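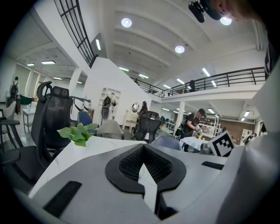 The Table Comes Back Into the House

24/09/2019

For a long stretch the dining room was the first thing to go. People who bought older houses in Plokthorpe knocked it through into the kitchen, or filled it with a desk and an exercise bike, and ate at a counter on stools. The builders followed along. On the Paltgate development at the north end of town, the first homes were drawn without any dining space at all. The plans showed a kitchen island and a sofa, and the buyers were expected to manage between the two.

The later homes at Paltgate have a square of floor marked "dining" again. It isn't a separate room, and it has no door. It sits between the kitchen and the back windows and is big enough for a proper table with people on all sides. The sales office says buyers kept asking where the table would go.

Furniture stores noticed the same thing. Foley, which has sold household furniture on the main street for two generations, gave its front window over to bar stools for years. The stools are now at the back. In the window are full-size tables, some in oak, some with pale stone-look tops, and the store says customers come in with the measurements already written on their phones. What they ask most often is whether the table will take homework and a laptop as well as dinner.

That is a fair question, and it explains a lot of what is selling. A dining table used to be kept for Sundays and holidays. It had a pad under the cloth and nobody was allowed to put a glass down on it. The tables people want now get used from breakfast on. Bills are paid there. Children glue things there. A surface that has to be protected all day is no use to a family that lives on top of it.

Real marble is the hard case. It looks good and it stays cool, and it also stains. Lemon juice and vinegar leave dull marks that no cleaner will lift, and red wine needs wiping up right away. Sealing helps with the wine but does little against acid. A marble pattern printed or cast into another material gets around most of this, and it weighs less, so two people can usually move the table to sweep under it. Ask the store what the top is made of before you buy, and ask what you can set down on it straight from the oven. The answer is often nothing.

Size gives people more trouble than finish. The usual advice is to leave 30 inches behind each chair so that a person can push back and stand up. If others need to walk past while someone is seated, leave more. The simplest test is to lay newspaper on the floor in the shape of the table, put chairs around it and live with it for 2 days. A lot of large tables become slightly smaller ones after that.

Height matters too, mostly when the chairs come from somewhere else. Secondhand chairs are cheap and often better made than new ones, but the seats vary and arms may not slide under the top. Take one chair along to the store. Foley doesn't mind, and has a spot by the door for customers' chairs.

Cost runs from almost nothing to more than most of us want to think about. A solid used table can be had for the price of a tank of gas. Wetel, a small workshop on the Plokthorpe side of the river, builds plain rectangular tables to order starting at $900, and the wait is currently 5 months. An order placed in November will miss the holidays by a long way. The workshop also shortens and refinishes old tables, and that side of the business has grown faster than the new work.

Many of the tables brought in for refinishing spent years in garages and basements, holding up paint cans and boxes of Christmas lights. The tops are usually in bad shape. The legs are usually fine, and the workshop tightens the joints before it sands anything.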